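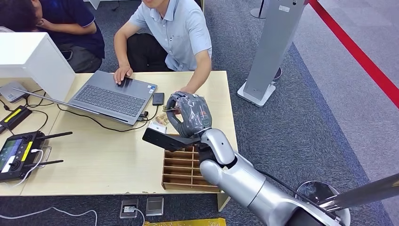 Wooden tray with small compartments, at the front edge of the table.

Filed under: Course Handouts > Collections Care

Week 4 – Sorting before naming

Last week we got as far as the Grinditz button collection, and I promised we'd come back to it, so let's! Valter Lundgren inherited 2259 buttons in biscuit tins with no labels at all. His first pass ignored age and maker completely. He sorted by how each button was attached: shank, two holes, four holes, other. A child could do it, and it cut the whole mess into piles he could work with.

Try to hold on to two terms from the reading:

Key – the feature you sort by. One at a time, please.
Residue – whatever refuses to fit. Valter's first residue was nearly 100 buttons, and I think it's the most exciting part of the collection (the glass ones from Nurnton were all in there).

Hatice Akyol works the other way round. She starts with the odd pieces and lets the groups grow out from them. Her paper on the Çınar beads is short and wonderful – read it for the footnotes alone. She changed her key three times and kept notes on every change, which means we can follow her thinking bead by bead.

For Monday: pick 30 small things from one drawer at home. Sort them twice, using a different key each time, and write down your residue. Bring the notes, and the things too if they'll travel.

Related handouts
Week 3 – What counts as a set?
Week 5 – Labels that last
Reading list: beads, buttons, buckles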